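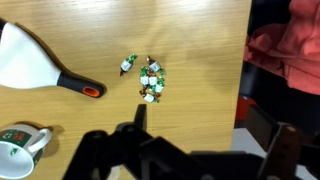

Zunisa Hard Wax Oil for Table Tops

Clear satin finish for indoor wooden tables, desks and worktops. Supplied ready to use in tins of one and three litres.

Description
Zunisa is a blend of plant oils and hard wax in a low-odour solvent. It soaks into the grain and cures to a thin film that can be patched without stripping the whole top. Pale woods take on a slightly warmer tone – test on the underside first.

Preparation
Sand bare wood to 150 grit, working along the grain. Remove all dust with a brush and a dry cloth. Old varnish must be taken off completely. Moisture content should be below 12 per cent.

Application
Stir well. Apply a thin coat with a short-haired brush or white pad and wipe off any excess after ten minutes. Leave overnight, then apply a second coat. Tops in daily use may need a third at the ends and edges.

Drying
Dry to touch: six hours at 20 °C
Light use: two days
Full cure: 14 days
Do not cover with a cloth or mats until fully cured.

Care
Wipe with a damp cloth and mild soap. Avoid scouring pads and ammonia. Lift crumbs and grit before wiping, as grit will dull the surface.

Order codes
1,086 – one litre, satin
1,305 – three litres, satin
1,686 – applicator pads, pack of five

Safety
Used cloths can catch fire by themselves. Soak in water and dry flat outdoors before disposal.

Stock is held at Drullside. Trade accounts: ask for Hamish Katene. Technical questions: Si-eun Son, mornings only.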